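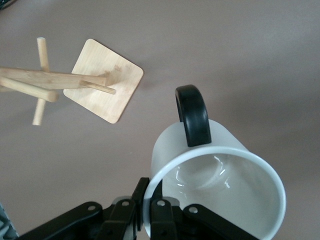

Kevudis Milled Flaxseed is a cold-milled whole flaxseed for use in oatmeal, yogurt, smoothies and baking. The whole seed goes through the mill, so the oil, fiber and protein stay in the product in the proportions found in the seed. It is packed as a dry meal with no added oil, sugar or salt. One level scoop (supplied) goes into a mug of hot cereal and is stirred in before eating. For kitchens where the cereal is made by the mug, a light wooden mug tree with round pegs and a square base takes little shelf space and can be laid on its side for storage. The meal thickens as it absorbs liquid; add more water or milk if a thinner texture is wanted.

Fat content
Most of the fat in flaxseed is unsaturated, and the larger part of that is alpha-linolenic acid, a plant omega-3. The fat has not been reduced or removed. Customers following a low-fat diet on medical advice should check with their provider before using the product daily.

Grind
Two grades are available. Fine is intended for drinks and batters. Coarse keeps visible pieces of hull and is better suited to bread and crackers. Both grades come from the same brown seed, milled at our Wikthorpe site.

Use in baking
As an egg substitute, mix 1 tablespoon of Fine with 3 tablespoons of water and let stand until it gels. Replace no more than 2 eggs per recipe – beyond that, cakes tend to set heavy in the middle. Coarse does not gel evenly and should not be used for this purpose.

Storage
Unopened: cool, dry cupboard, away from the stove. Opened: reseal and refrigerate. Milled flaxseed has a mild, nutty smell. Discard if it smells like paint or tastes bitter.

Pack sizes
Carton of 20 single-serve sachets
Carton of 80 single-serve sachets (food service)
Scoop not included with sachets

Allergens
Contains no wheat, milk, egg, soy or nuts as ingredients. Sesame is handled on the same line.

Product questions: Babita Bhatt, technical desk
Food service orders: Pendo Sang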